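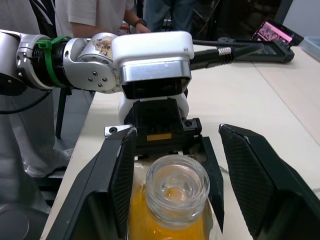
Re: [drinks-list] Fruit cubes for the January tasting
Last updated: April 19, 2026

On the Cronin list, Eamon Mac Mathúna wrote:
> Put the cubes out in an open jar and let people help
> themselves. They made every glass better last time.
> I'd buy 6 jars.

Every glass? I had 4 and tasted sugar in all of them. I'd like to hear from someone who tried one without before we spend over 40 pounds on jars.

If we must have the yellow stuff, keep it apart from the drinks and let people ask. My suggestions for the table:

1. Small clear cups, part filled. Long spoon beside each one, towel at the back near the bin. 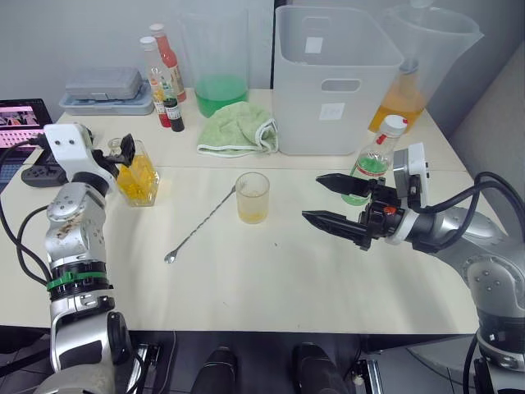
2. Green in the pitcher, red in the tall bottles. Labels facing front, please — I don't trust anyone to guess a syrup by colour, myself included.

3. No second round of cubes until somebody has finished the first.

Eamon, do you still have the old recipe?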